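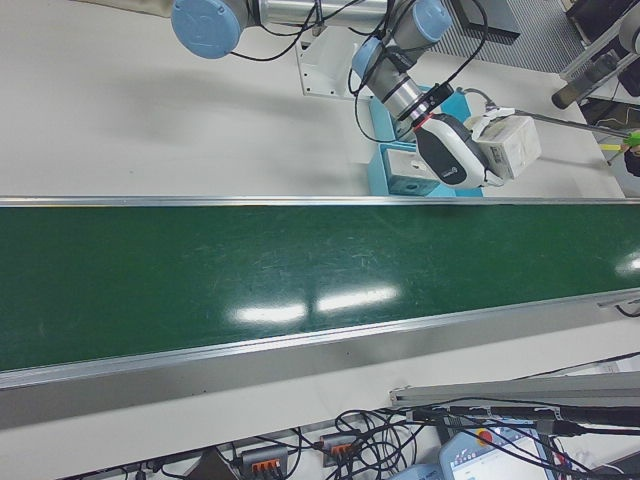
Sopacua publica la versión 2 de Prudau, su software de percepción y planificación para células con cinta transportadora

Nota de prensa
07/08/2024

Sopacua anuncia la disponibilidad de la versión 2 de Prudau, el programa con el que los integradores configuran la percepción, la planificación de trayectorias y el control de agarre en células robotizadas de manipulación de cajas. La actualización puede descargarse desde hoy en el portal de clientes y no tiene coste para quienes mantengan un contrato de soporte en vigor.

El cambio principal está en el planificador. Hasta ahora, Prudau calculaba la trayectoria completa antes de iniciar el movimiento y la repetía desde cero si la pieza se desplazaba. La nueva versión divide el recorrido en tramos y recalcula solo el que queda afectado. En las pruebas internas de Sopacua, el tiempo medio de recálculo ha pasado de 251 a 50 milisegundos.

El módulo de percepción también se ha reescrito. Trabaja con una cámara fija junto a la zona de trabajo y trata por separado los reflejos que las luces del techo dejan sobre las cintas brillantes, una causa frecuente de detecciones falsas en las instalaciones de los clientes. El usuario puede marcar las zonas de reflejo en una imagen de referencia o dejar que el programa las proponga – en ambos casos, la máscara se guarda con la receta de la célula.

«Una caja blanca junto a un perfil de aluminio y bajo luz directa es un caso difícil para cualquier detector», explica Iresha Wickramasinghe, responsable de desarrollo de Prudau. «Hemos dedicado la mayor parte del trabajo de esta versión a los bordes: dónde acaba la pieza y dónde empieza el raíl. El agarre depende de ese dato».

Para validar el módulo, el equipo preparó un conjunto de 644 secuencias de recogida y depósito con cajas pequeñas, bandejas y cinta. Las secuencias se incluyen en la instalación como banco de pruebas, de modo que cada integrador puede ejecutarlas con sus propios parámetros antes de pasar a producción.

Otras novedades de la versión:

Editor de recetas con historial de cambios y comparación entre revisiones.
Zonas de exclusión compartidas para dos brazos que trabajan en la misma célula.
Registro sincronizado de imagen, posición de las articulaciones y estado de la pinza.
Exportación de incidencias en un único archivo para el servicio técnico.

La primera empresa que ha adoptado la versión 2 es Jemusness, dedicada al envasado por encargo, que la utiliza en su planta de Feltside. La puesta en marcha se realizó sobre las células existentes, sin cambios en el cableado ni en las pinzas.

Las recetas creadas con la versión anterior se convierten automáticamente al abrirlas. Sopacua recomienda conservar una copia del original, ya que las recetas convertidas no pueden volver al formato antiguo. La versión anterior seguirá recibiendo correcciones de seguridad.

En septiembre se ofrecerán sesiones de formación en línea para integradores, en español y en inglés. La inscripción se realiza desde el portal de clientes.

Sobre Sopacua

Sopacua desarrolla software de control y visión para robots industriales y colaborativos. Distribuye sus productos a través de integradores autorizados.

Contacto para medios: departamento de comunicación de Sopacua.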